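Stalto two-tier shelf, white

I bought this for the end of the worktop, where the dry food used to sit in a heap. It is a small shelf with a white top board, a white lower board and chrome legs. There are plenty like it and I chose the Stalto mainly on size. The Clivby one I looked at first was too deep for the space.

It came flat in a box with the legs in a separate bag. Putting it together took more than 7 minutes but not by much. The instructions are one sheet of drawings and you only need to follow them for the legs, as the boards look the same either way up until you find the holes. One of mine was tight and needed a bit of force. No tools needed.

It stands steady once it is pushed against a wall. I have had it for two months and it hasn't marked the surface underneath. The boards wipe clean with a damp cloth, although tomato left overnight did leave a faint stain on the lower one.

The top is best for packets. I keep spaghetti and other pasta along the front edge, standing up so I can see what is left.

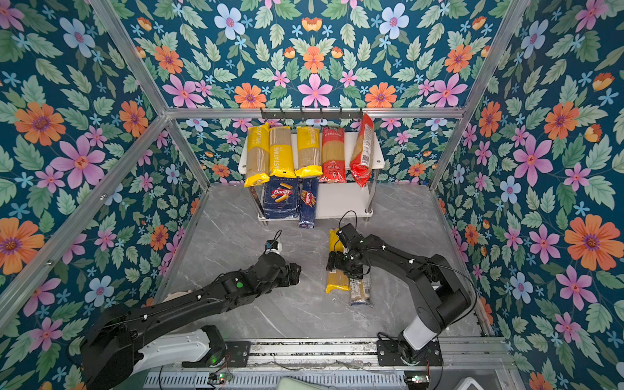
Floppy bags do lean and slip forward, and there is no lip to stop them. A raised edge of even a few millimetres would have sorted that. Jars are fine on either board. The lower one is awkward for anything tall and I mostly use it for tins.

The Grenach version has a rail along the front but costs more. I would still buy this one again for the price, and might get a second for the cupboard in October.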